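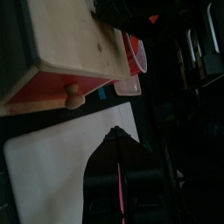
Photo: Wisgate

Culora 2 – DCP screening server

Playback server for small cinemas and festival venues. Supports 2K and 4K packages, flat and scope, with subtitle rendering on the server.

Storage: 439 features at average package size
Rack depth: 273 mm
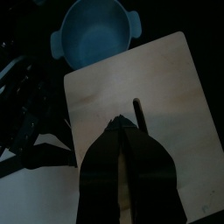 Ingest runs during playback. Keys are loaded by USB or network – expired keys are flagged in the show list.

Supplied with rails and power cord. Projector cable sold separately.
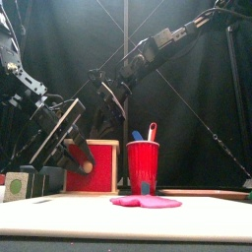
Price: $1,020, excluding tax. Ships from Rester in November.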